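Household Technology, Unit 5: Reading the label on a washing machine

Makers want you to think the label answers the question. It answers one question, under test conditions, and your laundry isn't a test. Ekrem Soylu's handout from last term treats the colored scale as a verdict. I don't, and you shouldn't in your July paper.

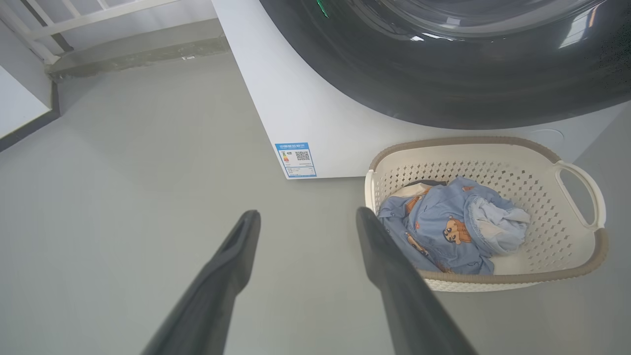

Fig. 2. Front-loader with its energy label low on the front panel, basket on the floor below the door.

Ask first what was measured. A figure per cycle means little until you know the load, the program and the temperature. Someone who runs 178 half-empty cycles a year can undo a good rating with no trouble at all.

Then ask who reads it. A QR code is fine - if you scan it before you pay.

Reading: Pelkonen, chapter 5. He is too kind to the scale, so argue with him in the margins.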